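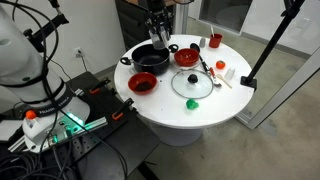
Is a two-finger parallel gripper enough for kitchen tasks, or do you need a full robot hand?

For most pick, pour and place jobs, two fingers will get you there, provided the fingertips are soft and the jaws open wide enough for a mug. A hand only starts to earn its price when you need to turn something inside the grip.

That question has filled my inbox since I wrote about the August workshop in Paris, so I finally sat down with the Climard two-finger gripper and gave it a proper tryout. I've had it for 5 weeks now and I like it a lot!

What I tested

The job was pretend soup. Tip the contents of a small container into a pot, do the same with a couple of bowls, stir, put the lid on. It sounds easy until you try it with a lid knob that's round and slick, and a ladle that wants to roll every time the fingers brush it. I ran the whole thing 90 times with the Climard and then again with my old Bido, same arm, same controller, same cookware.

Grip

This is where the Climard wins me over. The fingers close evenly and they don't chatter when they meet something light. Thin-walled containers were the big surprise for me, because the Bido used to squeeze them out of shape (I have a drawer of dented ones to prove it) and with the Climard I could turn the force way down and still tip the thing over a pot without it sliding. Bowls are fine if you come in over the rim. Mugs are fine by the body, a bit fussy by the handle.

Spoons lying flat on a table are still a pain. You have to get the fingertips almost touching the surface, and if your table height is off by even a little you either miss or you push. I got better results standing the utensils up in a mug.

The lid knob: 9 misses in the first 90 runs, nearly all from coming in tilted. I swapped to the ribbed fingertip pads after that and haven't had time to repeat the full set, so take it as a starting number.

Cables

Please, plan your cables before you bolt anything down. The gripper lead is stiffer than the Bido's and it needs a generous loop near the wrist. Mine snagged twice on the first evening, once hard enough to stop the arm. Nana Opoku, who uses the same model in her own shop, told me to leave more slack than looks sensible, and she was right.

Controller and software

Setup took me under an hour. The settings page is plain and quick, and you can save grip profiles by name, so I have one called "tomato" and one called "pot handle" and that's pretty much all I touch. I'd love a live force graph. The Ó Dubhghaill controller has one and I miss it every time I go back.

Things I'd change

The release is slower than the grab, and the manual skips over how to clean between the finger pads. The spare pads come in packs of 2, which goes fast.

Would I buy it again? Yes, and I'm already eyeing a second one for the other arm. Next up is the wide finger set, with bigger pots and a proper ladle test.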